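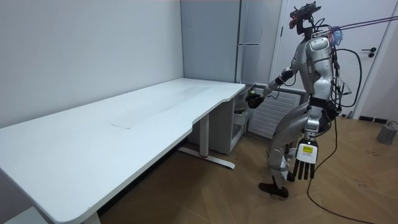
November 14, 2025 - Flelden has published the second edition of its good practice guide for humanoid robots in ordinary offices, and I'm so pleased to finally be able to share it! I'm Clémence Royer, I edited the thing, and I've spent a good part of this year reading drafts at my kitchen table (sorry, family). The first edition was mostly about floor markings and who may press the stop button. This one goes into the stuff people kept writing to us about, like cables. A humanoid standing at a desk with straps at its shoulders and a long cable running off across the parquet needs a floor plan just as much as a forklift does, and so the guide now has a whole chapter on where the cable may go, how close it can come to a door, and who checks it before power is switched on.

The other big addition is the clear desk rule. Nothing stays on the tabletop before a first reach, no mugs, no laptops, no "I'll only be a second." We argued over that one for weeks! Olaniyan wanted it for every session, Dristari wanted it for new sites only, and we settled on the first five sessions at any new desk.

There are 26 recommendations in all, and 10 of them are new. Each one fits on a single page in everyday words, with a box at the bottom for the name of the person responsible. Totach tried the draft at two of its offices this fall and sent back a very long list of comments (thank you, I think), and most of them made it in. The chapter on support straps got rewritten from scratch after that.

The guide is voluntary and doesn't replace your local safety rules or the maker's manual, so please keep both handy. It's free to download from the Flelden website, and printed copies go out to member companies later in November. Questions, complaints and typos can come straight to me at the Flelden press desk.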